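Ticket 1058
Queue: Manipulation Support, Tretano Laboratory Services
Site: Mutcombe
Status: Open, awaiting reply from site
Priority: Normal
Subject: Gripper opening during remote demonstration, small-item task

Reported by site, Sun 17 April

During remote demonstration of the small-item task, the gripper opens without a command from the operator. The operator closes the fingers on an item, begins the lift, and the fingers return to fully open. The hand controller shows the trigger as held throughout. The fault has occurred in 7 demonstrations. It has not occurred when the arm is guided by hand with the gripper operated from the desk switch.

The site is running the Skitent teleoperation package with the standard Kofler hand controller. No changes were made to the arm, the fingers or the mounting before the fault appeared.

First response

Thank you for the report. Please confirm the following:

Whether the controller is connected by cable or through the wireless receiver.
Whether the fault occurs when the fingers close on nothing.
Whether the grip force limit has been changed from the site default.

Please do not delete the affected demonstrations. They should be marked as rejected and kept with their command logs until this ticket is closed.

Reply from site

The controller is connected through the wireless receiver. The fingers remain closed when there is no item between them. The grip force limit was lowered in August at the request of the task owner, and the earlier value was not recorded. Command logs for the rejected demonstrations have been uploaded to the ticket.

Second response

The logs have been reviewed. In each rejected demonstration the close command is continuous, and the open command is issued by the gripper driver. The wireless link is therefore not considered a likely cause. The driver releases when measured force stays above the limit for longer than the permitted interval. With the lowered limit, a firm object held across its width may be enough to trigger a release.

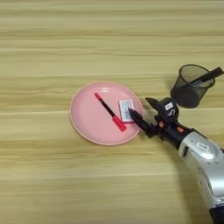 Release under the force limit depends on what is held and on the direction of approach, and the site is asked to repeat the test with both kept constant. Set the arm to enter from the right with the fingers open. The white box on the pink plate should be used as the first item, as it lies nearest the fingertips; the tube with the red cap should be attempted only after the box has been lifted and returned. The pen holder may remain in its place behind the gripper. Record 2 demonstrations at the present limit and 2 at the factory limit, with the same operator for all of them.

If the release occurs only at the present limit, restore the factory value and continue collection. If it occurs at both, stop remote work on this arm and request a driver replacement under this ticket number. Demonstrations recorded by hand guiding are not affected and may be kept in the training set.

The ticket will remain open for 7 working days pending the site's results.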